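Floor Wear and Cleaning of Open Storage Bins

Project report, November
Group members: Liette MacLeod, Sze-wing Tai, Dario Orlandini
Supervisor: Satish Saxena

1. Background

The workshop keeps small parts in open rectangular bins. They are filled, emptied, and put back many times during a term. Over time the floors get scratched and dull, and students complain that worn bins stay dirty after cleaning. We wanted to find out if that is true, and if the way a bin is wiped makes any difference.

Floavea Voicu's cleaning log is the only earlier record we had, so we started with that. It lists when each bin was cleaned but not how, and it does not say what was left behind. Our project fills in some of that gap. We did not look at labels, stacking, or how the bins are stored.

2. Method

We took 10 bins out of normal use and sorted them by eye into lightly worn and heavily worn. Two of us sorted separately and then compared. We disagreed on one bin, and Satish Saxena made the decision.

For each test we sprinkled a level spoonful of fine gray dust on the floor of the bin, spread it with a soft brush, and tipped out what would come loose. Then we cleaned the bin in one of these ways:

Dry cloth, wiped in straight lines along the long side
Damp cloth, wiped in straight lines along the long side
Damp cloth, wiped in circles

After wiping, each bin was left for 10 minutes. Then we pressed a strip of clear tape on the floor and moved it to a sheet of white paper. Sze-wing Tai scored every strip from 0 (clean) to 5 (very dirty) without being told which bin it came from. We made 163 strips in total. Strips were taken from the middle of the floor and from near the walls.

We used the same spoon, the same type of cloth, and the same person for wiping. Dario Orlandini did all of it. We know this means the results fit the way he wipes, and someone with a lighter hand might get different scores.

3. Results

The dry cloth did worst on every bin. It moved dust toward the walls and left it along the bottom edge, where the floor and the wall meet. On the heavily worn bins it also left dust in the scratches, and this could be seen as thin lines on the tape.

The damp cloth was better. Straight wiping worked well where the scratches ran the same direction as the cloth. Where they crossed, dust stayed in them. Wiping in circles gave the lowest scores on worn floors, although it took longer, and Dario had to rinse the cloth more often.

On the lightly worn bins there was not much difference between the damp methods. Either one is good enough.

The strips taken near the walls were dirtier than those from the middle with all methods – we expected this, but the gap was larger than we thought it would be. Bins with sloping walls were easier to finish because a folded cloth could be run along the bottom edge without catching.

4. Problems

Our first set of strips was thrown out. We had used tape that was too weak, and it picked up almost nothing from any bin. The scores looked very good until Liette MacLeod rubbed a finger over one of the floors.

The dust is also not the same as workshop dirt, which has oil in it. We tried to mix in a drop of oil but could not spread it evenly, so we left that part out. A later group could try it with a roller.

5. Recommendations

Worn bins should be wiped with a damp cloth in circles and then once along the bottom edge. Newer bins can be wiped in whatever direction is convenient. Dry wiping should only be used to gather up loose dust before the damp cloth. We also suggest adding a column to the cleaning log for marks on the floor, so that it is possible to tell an old mark from new dirt.
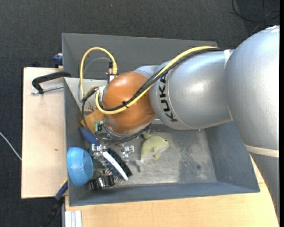
Marks on the floor were the hardest thing to score. A stain can look like dirt and still leave the tape clean, and a dusty area can be nearly invisible if it matches the color of the bin. On a light, scratched floor with a darker mottled patch toward the right, like the one in the gray bin, our advice is to take a strip from the patch and another from the paler area beside it. The small dark spot inside the patch should get its own strip. If the strips match, write the patch down as a mark and leave it alone – more scrubbing will only add scratches.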